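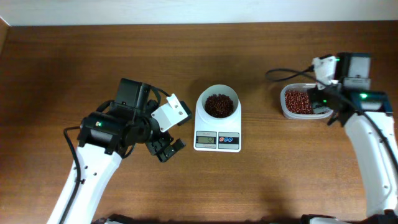 Kitchen scale shows a different weight every time, same beans

Posted by Pascal Riviere, September
4 replies, 12 shares

Hello to all. I weigh dried red beans in a round bowl on a digital kitchen scale, and I take them out of a bigger plastic container. I want portions of 100 grams. I put the bowl, I press zero, I add beans. If I lift the bowl and put it back, the number is changed by 4 grams, sometimes more. My scale has one red button and one blue button and I have lost the paper for it. The table is wood and looks flat to me. Is the scale broken?

Cameron Swanson
Before you buy a new one, please check the feet. Turn the scale over and see if a rubber foot is missing or has a bean skin stuck on it. After this, put the bowl exactly in the middle of the platform. In my old scale the corners were always giving less. Change the battery also. Mine was jumping for weeks, and a new battery has repaired it.

Niven
Just use a cup, beans are beans.

Clarirthorpe
To test it, weigh one thing that you know, for example a sealed packet of sugar. Do it five times without touching zero. If the number stays the same, the scale is good and the problem is how the bowl sits.

Comments

Pascal Riviere: It was the foot! One was folded under. Thank you Cameron.

Plildale: Same problem here with rice, I will look tonight.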